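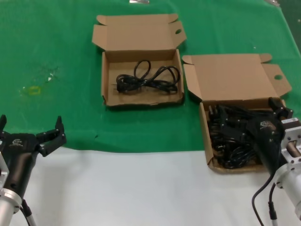
Why do we coil a power cable before we put it in the box?
A coiled cable keeps its shape, takes less space, and comes out alone when the next person needs it.

Unit 3. Packing and storing power cables

In the last unit we spoke about labels. Now we come to the cables themselves. At Ematero the store room holds 800 of them, and most of the lost time there comes from untangling.

Words for this unit
Loop: one full turn of the cable.
Coil: several loops lying one on the other.
Tangle: cables which are crossed and caught in each other.
Flap: the side part of a box lid, which folds in before closing.

Two boxes, two results
A single cable in loose loops is easy to see and easy to lift. When many cables are heaped together, the plugs catch in the loops and the bottom of the box disappears under them. Compare how long you need to find both ends of one cable in each case.

Procedure
Open the lid fully and fold the flaps to the outside. Hold the plug in one hand and make loops of equal size with the other. Do not wind around the elbow, it twists the cord. Lay the coil flat with the plug on the outer side. If a cable is caught, follow it back from the plug and never pull.

Homework
Read page 44 of the Teretti storage guide. Write one paragraph on how you would sort a full box of mixed cables, and bring one cable from home for the coiling practice.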